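Irkano Two-Arm Teaching Station
Demonstration recording for tabletop tasks

Ships in 10 working days. Bench and arm mounts included, arms sold separately. Cart price updates at checkout.

What it is: a ready-to-go station for collecting demonstrations with two arms. One operator, one bench, one laptop. Drive the arms through a task, hit save, reset the objects, go again. Every run goes to disk as one episode: joint positions, gripper opening, head view, plus the task text you typed in.

New for August
- Faster save. No more waiting between episodes
- Discard button moved away from Save (you asked, a lot)
- Ploltden export now built in, no plugin
- Task text can be edited after the fact

Good for
Cups, blocks, plates, toy fruit, plushes. Picking up, setting upright, stacking, handing over from one arm to the other. Small soft stuff is fine. Liquids no, please.

Whats in the box
Bench frame with clamps
Two arm mounts, left and right
Head camera mount
Foot pedal, start/stop
Galang recorder license, one seat
Cable kit, 2 spare ties

Not in the box: laptop, arms, objects. The Meselia starter object set is a seperate item, part no. 669.

How much data do I need? Depends on the task. Our own cup-righting set is 1,937 episodes, collected on this station. A simpler pick and place set came to 186 and trained OK. Move the objects between runs. Same spot every time = policy that only knows that spot. Keep the fumbles that end in a recovery, bin the ones where the operator gave up.

Bench surface: plain matte cover recommended. Cardboard works, cheap, swap when worn.

Support: email or the order form, weekdays till 4 pm. Wednesday is shipping day so replies are slower.

Returns: unopened only. Recorder license non refundable once activated.
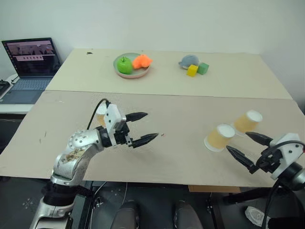 Can two people share one recorder license?
One seat covers one station, so both can use it on the same bench, just not on two stations at once.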